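Keeping a Household and Workshop Inventory in a Small Database

A spreadsheet is fine for a pantry list. Once you add the workshop, the freezer and the boxes in the attic, it gets slow to search and easy to break by sorting one column without the others. The tips below are for people who have moved to a small file database, or are about to.

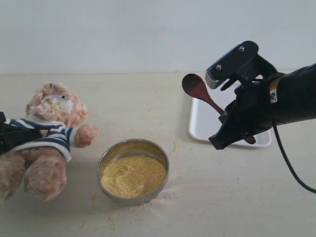

Jurgita Vaher
Contributing writer, Home and Workshop

Start with two tables

One table for things, one for places. Each thing gets a place number. Don't type "garage shelf" into every row, or you will end up with "garage shelf", "Garage shelf" and "shelf, garage" and a search that finds a third of your screws. When a shelf is moved or renamed you change it once in the places table.

Give every row its own number

Let the database assign it. Names make poor keys. You will own two things called "tape" before the week is out, and updating one will update both. I write the row number on a piece of masking tape and stick it to the bin.

Store quantities as numbers

Put the unit in a separate column. "500 g" in one box is text, and text sorts so that 6 comes after 500. With the number and the unit apart, you can ask for everything under a set amount and print that as a shopping list.
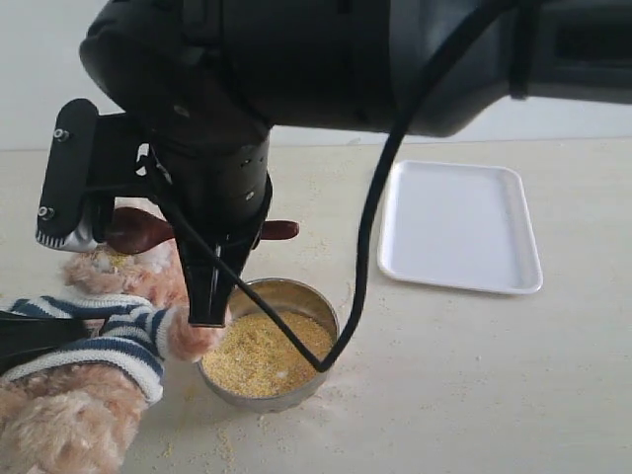
The same goes for dates. Pick year, month, day, in that order, with leading zeros, and stick to it. Freezer labels can say whatever you like, but the column should only hold one format. If your program has a real date type, use that.

Leave blanks blank

If you don't know what the drill bits cost, leave the price empty. A zero will be averaged in with everything else and throw off the total you give your insurer. Don't type "n/a" or "?" either. Most programs let you search for empty fields, so you can go back and fill them in on a rainy day.

Add an index when searches drag

Mine held 600 rows before I noticed any wait, and that was on an old laptop. An index on the name column fixed it. Skip indexes on columns you never search.

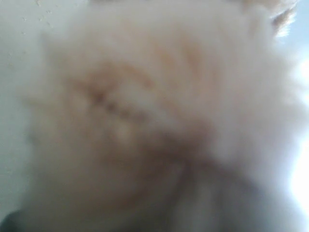
Cream fur with pale orange stripes.

Back it up while it is closed

Copying the file with the program open can give you half of a change. Close it, copy it, and put the copy on a different drive. I do mine on Friday after supper and keep the last 6 copies. Open one now and then to make sure it reads.

Dougal Dow wrote in to say he keeps his file on a shared folder so the kitchen tablet and the garage computer can both reach it. That works as long as one person writes at a time. If you get a "database is locked" message, look for a window left open on the other machine before you delete anything.
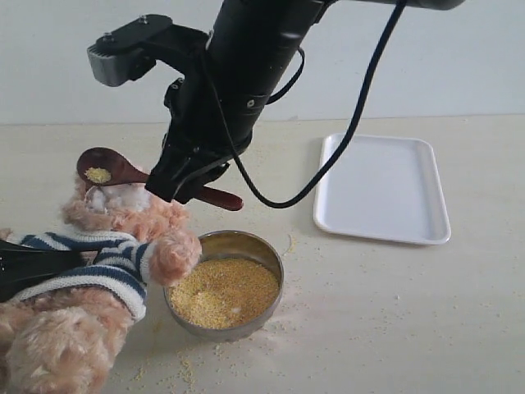

If the message stays after both are closed, restart the machine that had the file open last. Don't remove the small journal file sitting next to the database. It may hold changes that haven't been written in yet, and they'll be gone with it.

Test a delete before you run it

Write it as a search first. Read the list of rows that comes back. If it is the right list, change the first word and run it again with the same conditions.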